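From: Gwilym Parri
To: Tranine list
Subject: Re: Dye lots for the July order

Adelmo Fontana wrote:
> The Durivetti blanks are in, 159 of them. Can we still swap
> the medium weight for the heavy before printing? Also, did
> Aaltonen ever confirm the freight price?

Adelmo, the swap is fine as long as Durivetti hears before noon. They want the style number on the request, which is 321 for the heavy. Leave the color code alone - last year it got changed by mistake and we had to send back 11 cartons.

Aaltonen did confirm. The total comes to 1690 with the liftgate, and they will hold that price through July. I have the email if you need it for the books.

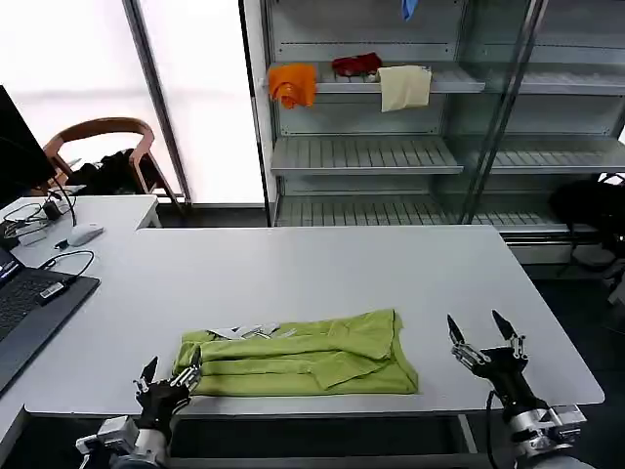
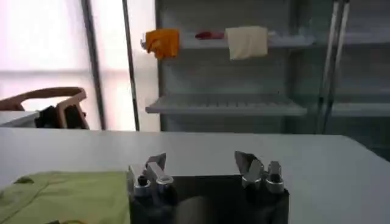

On shrinkage, please wash one of each size before we print anything. Warm water, normal cycle, tumble dry low. Measure the chest and the back length before and after, and post the numbers to the list. Caltska says their ink needs a second pass in the dryer on the heavy cotton, so add a day for that.

I still need sizes from anyone who hasn't sent them. Reply to me directly and not to the list.

Gwilym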